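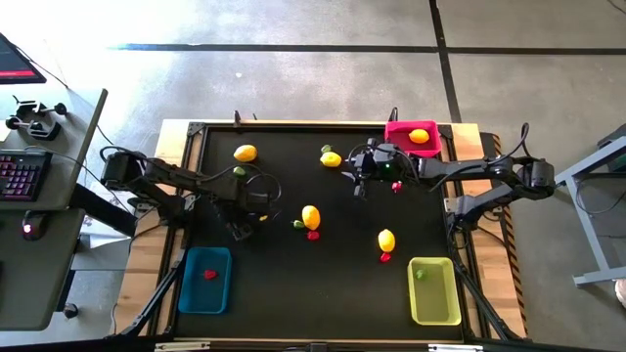
Hockey kit takes over a house if you let it. I've got two players under one roof (three in the years when I still turned out for the Tetcombe oldies), and for far too long the whole lot lived in the hall, on the stairs and draped over the good chairs. These days it has its own end of the garage and the rest of us can breathe again! The cheapest thing I did out there was tape the floor. Dark tape on grey concrete, like the lines on the floor in the photo, shows up from the far side of the room even for a teenager who is looking at a phone, and the rule is that wet kit stays on its own side of the line. I put mine down after a good sweep and a mop with washing-up liquid, left it overnight to dry properly and pressed the tape down with the back of a spoon.

1211 shares

Getting it dry

Open the bag the minute you get home. I know, it's late, you want your tea, everybody's tired. Open it anyway. Gloves, pads and skates come out, bag gets turned upside down over the back of an old chair with the zip gaping, and then you can go and sit down.

I made our drying rack out of a clothes airer and a length of broom handle, and it has outlasted a proper one I bought from Bergmann that rusted at the joints by its second winter. Shoulder pads go at the top, shorts below them by the belt, and shin pads stand up on the floor with the straps undone. Elbow pads I peg in pairs or one always vanishes. A fan on low, pointed past the kit and at the wall behind, does a better job than a heater. Heaters cook the foam and make the leather palms on gloves go like cardboard. If yours have already gone like cardboard, work them between your hands for as long as you can stand it, then rub in a scrap of leather conditioner, a really tiny amount, and leave them till morning.

Gloves want the fingers opened up. I used to stuff them with newspaper, and that's still fine for the first hour, but you have to take it out again and I never did. Now I stand each glove over an upturned plastic bottle with a few holes in it. Looks daft. Works.

The smell

Right, vinegar. White vinegar and water, half and half, in a spray bottle, on the inside of everything that touches skin. The garage smells like a chip shop for an hour and then it doesn't smell of anything much. Don't mix it with bleach, ever, and don't be tempted to drown the kit in air freshener, you just get feet and lavender.

Most of the soft stuff can go in the machine, whatever your dad told you. Check the label first, do up every bit of Velcro (this is important, I ruined a very nice training shirt) and put the pads inside an old pillowcase or duvet cover. Cool wash, half the usual detergent, no softener, slow spin. Helmets and skates stay out of it, obviously. I wipe helmets with warm water and a drop of baby shampoo, take the ear pieces out if they'll come, and do the visor with nothing but a soft cloth and plain water. Kitchen roll scratches visors! I found that out on a visor that was not mine and I'm still hearing about it.

Bicarb in an old sock, knotted, one in each skate. Change it when you remember. I do ours at the start of the season and again in December, when the rink is packed with public sessions and our ice time gets pushed so late that the kit hardly gets a proper airing between games.

Skates

Wipe the blades dry at the rink and then again at home, and get them out of the hard guards before you put them away. Hard guards are for walking in. For the bag you want the soft towelling sort, and you can make those from an old bath towel and some elastic in an evening. I've had a go with the machine and a go by hand and by hand was quicker, mainly down to the time I spent swearing at the bobbin.

Pull the insoles out every time. Loosen the laces right down so the tongue flops forward. If you spot orange on the steel, a pencil rubber will take off the light stuff. Anything worse goes to Wekesa Chege at the rink shop, who does our sharpening too and can tell from the edges which of mine has been walking on concrete.

I do keep a little honing stone for burrs, a Wusen one, and I use it flat along the side of the blade with hardly any pressure. You're taking off a whisker. If you're pushing, stop.

Sticks and tape

Old tape comes off more easily if you slit it down the back edge of the blade with a plastic scraper. A craft knife is quicker and I've got the scar. For the gummy mess it leaves behind, a dab of cooking oil, wait a bit, rub with a rag, then wash it with soapy water or the new tape won't stick at all. Keep your rolls of tape in a sandwich bag indoors over the winter as well. Cold tape just peels.

Sticks live in a piece of drainpipe screwed to the wall. Before that it was an umbrella stand, and before that the floor, where we all took turns falling over them.

The bag itself

Shake it out over the bin, hoover the corners with the thin nozzle, wipe round with the vinegar spray and leave it open. A strip of offcut carpet in the bottom soaks up the snow off the blades and can be hung on the line. Ours is a Balimard bag and the zip went stiff last year, so I ran a candle stub up and down the teeth and it's been fine since. Sew a bit of bright ribbon onto the handle too, every bag in that changing room is black.

One more that I nearly forgot. Write the player's name inside each glove cuff in silver pen. Black kit, silver pen. We've had a lot fewer phone calls.

Share 200
Comments 95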